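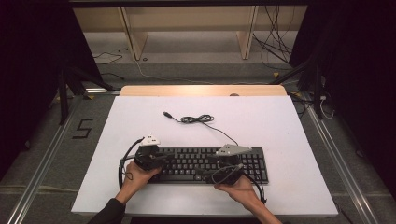
Demorei quase um mês para terminar "A Dúvida e a Lâmpada", da Zuweira Arthur, e vou logo dizendo que gostei muito, mesmo tendo brigado com o livro em uns bons pedaços (o capítulo sobre os céticos antigos eu li duas vezes e ainda não sei se entendi tudo!).

Comprei a edição digital da Plavelura para ler no tablet, numa promoção de março. São 22 ensaios curtos sobre filósofos que mudaram de ideia no meio do caminho, gente que escreveu uma coisa aos trinta anos e o contrário aos sessenta. A autora não trata isso como vergonha. Ela vai atrás das cartas, dos rascunhos, das brigas com editores, e às vezes o ensaio é mais sobre a briga do que sobre a filosofia, o que para mim foi uma delícia.

Meu preferido é o da página 79, sobre o silêncio de Pascal depois que ele se afasta da matemática. Eu tinha lido os Pensamentos na faculdade, de má vontade, sublinhando para a prova, e nunca tinha reparado no quanto aquilo é um monte de papel solto que outras pessoas arrumaram. Terminei o ensaio, fui direto à estante e reli umas vinte páginas em pé mesmo, no corredor.

Agora, a tradução. O Kwadwo Darko também assina o prefácio e escreve muito bem, solto, com humor. Só que ele tem mania de deixar termo em latim sem nota nenhuma, e quem não estudou isso fica a ver navios. Lá pela página 119 tem um parágrafo com quatro expressões seguidas, e eu parei tudo para procurar no computador.
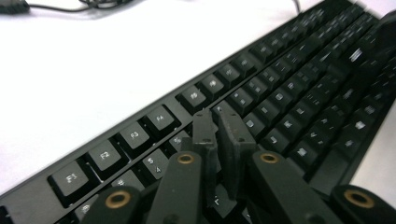
As teclas F1 a F4, no alto do teclado.

Outra reclamação é com o arquivo em si. As notas ficam todas no fim do livro e o link de volta nem sempre cai no lugar certo (no meu caiu três vezes no sumário, que raiva). O índice remissivo também não tem link, então serve para pouca coisa. Uma amiga tem a versão impressa, da coleção Baek, e diz que lá as notas estão no rodapé. Se você é de ler nota, eu iria no papel sem pensar.

Para quem eu recomendo? Para quem já leu um pouquinho de filosofia e ficou com vontade de fofoca séria, se é que isso existe. Quem nunca leu nada talvez se perca nos primeiros ensaios, mas dá para começar pelo de Hume, que é o mais leve, e depois voltar. A ordem não faz muita diferença.

Quatro estrelas. A quinta fica guardada para quando consertarem os links das notas. Já baixei a amostra do outro livro dela, "Cartas de Rarkovstead", e começo hoje à noite.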